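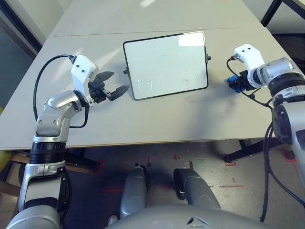
Pavithra says dry cloth first, always, and she's probably right. Her words: "you go in with spray on day one and you smear the old ink into the coating, then you're stuck with it." OK. Dry cloth first from now on.

Friday, after lunch. Small whiteboards, cleaning + rehanging. Continued from the Prota page.

Black frame one, the small one with the knobs on the sides. Surface mostly clean. Gray smudges still there, faint. Also the circle lower left, very pale, might be a magnet ghost or someone drew round a cup. Can't tell which. Hard to see anything upper right with the glare, check again when the sun's off the table. Pull the blind down next time??

Things to try on the circle, in this order:
dry microfiber
water, wrung out well
Grumatus cleaner, weak mix (2 caps to 200 ml)
draw over it with fresh marker, wipe right away
NOT the melamine sponge. Killed the gloss on the Truvurard board in October and now that one ghosts worse than ever.

If the weak mix does nothing, stop. It's a faint mark, leave it. Board is for the job list by the sink, not for show.

Knobs: don't know yet if they're clips or handles. Want to know before I order anything. If they turn, note which way and write it HERE, not on a sticky. If they're handles they can stay as they are and the hooks go above. Don't lift the board by one side only.

Wall: Kasprzak adhesive strips, up to 2 lb a pair according to the packet. Haven't wieghed the board. Weigh it. Wipe the wall with alcohol, press, wait an hour, then hang. Last time I skipped the hour and the thing was on the floor by morning.

Order no. 431 is the markers, black and blue. Red ones are hopeless, always leave pink. Bin the red ones in the drawer, they get put back otherwise.

Pavithra wants the board lower than the old one so she can write on it without the step. Fine by me. Bottom edge level with the light switch, pencil line first.

Still open: glare check, circle, weigh board, cloths are all in the wash so need to borow one from upstairs.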